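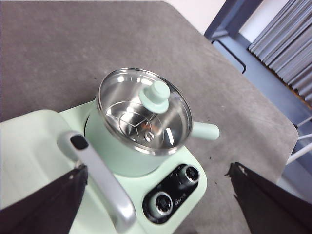

## Soup for the street: a talk with the cook behind Sầm

I had been meaning to sit down with the owner of Sầm for ages (I eat there more than I should probably admit in print), and when she finally agreed, she had one condition. I had to come hungry. So I did, and before my coat was off there was a bowl of chicken and ginger soup in front of me with a spoon already in it.

"You can't talk about soup on an empty stomach," she told me. "You'll write something silly."

She asked me to leave her name out and just call her the cook, as her regulars do, so that's what I'll do here.
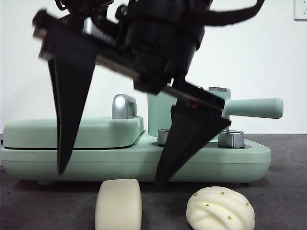 CLOLLNESS, Feb 6, 2024 – The cook has been making soup for a living for 21 years, first in a school kitchen over in Darnico and now in her own little place by the bus station. I asked what she'd learned in all that time, and she laughed so long I had to put my pen down.

"Salt at the end! I used to salt the stock when the bones went in, and then it would cook down and I'd be standing there with a sea. My mother told me, my boss told me, and I still did it for 2 years."

Her stock gets the whole morning, with the lid a little crooked and the heat as low as it will go. She skims it when she walks past and otherwise leaves it alone. The ginger is sliced thick and toasted in a dry pan until the edges go dark, and the onions get the same treatment. Noodles are always cooked separately, and she's quite stern on this point.

"People write to me and say their soup was lovely on the first night and glue on the second. Well, you left the noodles in it, sweetheart!"

She served 95 bowls on the busiest day last November, when the cold came in early and the buses from Prevum were all running late. I wondered if she ever got tired of the smell. She thought about that one for a while, wiping down the counter.

"Tired of washing the pots, yes. The smell, no. I go home and my coat smells of ginger and my dog is very happy to see me."

For anyone starting out at home, she suggests thighs over breasts, more ginger than you think, and a squeeze of lime in the bowl. I went back for seconds, and she sent me off with a jar for the freezer.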